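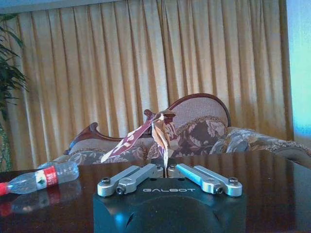
Getting the house ready for viewings - quick list

Updated Fri 9 August, in a rush, agent coming at four. Add your own at the bottom.

Hallway first. It's what they see while the agent is still fiddling with the keys. Coats off the hooks, all of them, into the car boot if you have to. One mat, shaken. Bulb that works. Ours had been dead so long we'd stopped noticing.

Front door. Warm water, washing up liquid, old sponge. Do the letterbox flap both sides. Brass ones, a bit of brown sauce on a rag, leave it ten minutes, wipe, then rinse properly or the porch smells of bacon sandwich.

Sticky lock: pencil. Rub the key up and down with a soft pencil, in and out a few times. Don't use cooking oil, it gums up and then you really are stuck outside with a buyer.

Smells. Open windows the night before, not just ten minutes before. Bin out. Dog bed in the wash or round to a neighbour's. Plughole gets bicarb, then vinegar, then a kettle once it stops fizzing. Let the kettle sit a bit first if you have plastic pipes. Skip the plug-in air fresheners, people start wondering what's under them. Farzana Jayasinghe swears by toast. I can't say toast sold a house but it did sell me one.

Kitchen worktops
- kettle stays, toaster can go in a cupboard
- fridge magnets off, and the school letters, and anything with your account number on it
- limescale round the taps: kitchen roll soaked in vinegar, wrapped round, elastic band, 55 minutes and it wipes off. Not on gold or coloured taps
- inside of the oven. They look. They do look

Bathroom. Toilet lid down. Fresh towels that you are not allowed to use (tell the kids). Black spots on the sealant, lay strips of loo roll along it, wet with thin bleach, leave overnight with the window open. Never bleach and vinegar on the same day in the same room. If it's still black next morning the sealant wants replacing, an hour's job, cut the old stuff out, dry it right out, tape either side, pull the tape while it's still soft. Fill the bath before you seal round it, otherwise it cracks the first time sombody gets in.

Scuffs on painted walls. Try a dry white rubber first, the school kind. Then a damp cloth. Only then paint, and test behind a door. Old paint fades and the patch shows worse than the scuff did. Ask me about the landing.

Blu tack grease marks: sheet of kitchen roll, warm iron, no steam, keep it moving.

Carpets. Furniture dents come up with an ice cube, let it melt, dry with a towel and tease the pile up with a fork. Hoover towards the door so you leave no footprints. Petty but it looks nice.

Doors that catch. Tighten the top hinge before you plane anything. If the screw just spins, pack the hole with matchsticks and wood glue (heads snapped off), leave it till morning, screw back in.

Outside: bins round the side, weeds out of the front path, boiling water does the ones in the cracks. Sweep. If you've a For Sale board get the agent to straighten it. Ours leant over for nine days and two people asked if we'd had it taken down.

Photos day is different from viewing day!! For photos, cars off the drive, loo rolls hidden, washing up bowl out of the sink, curtains right back, lamps on. Check the listing after as well. Ours, ref 3668, went up with next door's garden on it and a downstairs shower room we haven't got. Rang Halliday, changed by lunch. Read the measurements too, the back bedroom had grown.

Paperwork in one folder, somewhere you can reach it. Boiler service, window certificates, any building regs for the extension, guarantee for the damp proofing if you had it done. Gayan Liyanage lost most of September hunting for a window certificate. You can usually get a copy if you know who fitted them, costs a bit.

Valuables, post, spare keys and prescriptions put away. Locked drawer or take them with you.

Then go out. Don't hover. Take the dog. Shahnaz Ranasinghe stayed in and told a couple all about the neighbour's drums, in detail, and they were very polite and that was that.

Still to write up: garage, loft hatch, what to do about the shed roof. Babak Hosseinzadeh has a good trick for greasy extractor fliters, will add when he sends it over.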